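Ternier House Kitchen: Questions We Keep Getting

Who can book the kitchen?
Any household in the building, plus guests you're willing to be blamed for. Bookings go through Plurow, the app that replaced the clipboard and lost only some of its charm.

What does it cost?
$3 an hour. The deposit is $100, and you get it back if the place looks the way you found it. If it looked terrible when you found it, tell us before you start cooking.

How do I get in?
The door code is 1468. Please don't write it on the door. It has been written on the door.
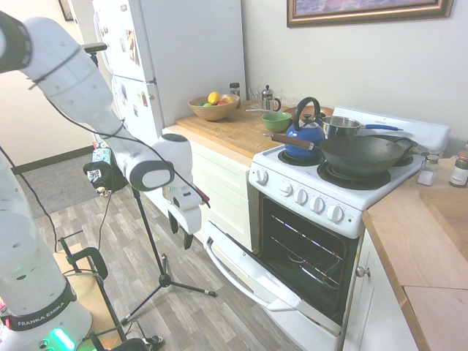

Codes change every January, and the new one goes out through Plurow that morning. If you've muted Plurow, we understand, but you'll be standing in the hall with your groceries.

Can I leave food in the fridge?
Yes, with your apartment number and a date on it. Unlabeled food goes out at 9 p.m., including the good cheese.

Is there a limit on people?
Twelve. The birthday party in apartment 89 settled that one.

Can I use the pans?
Use whatever you like, wash it, and put it back. Cast iron doesn't go in the dishwasher. Neither do cutting boards, or your shoes. 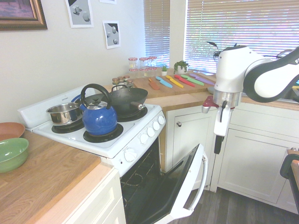
What if something breaks?
Report it in Plurow under "Repairs." Desmet handles anything with a plug and Sterkater handles the plumbing. Each will tell you it's the other one's job, so send it to both.

Can I cancel?
Until noon the day before. After that you've paid for an hour of quiet, and you're welcome to come down and sit in it.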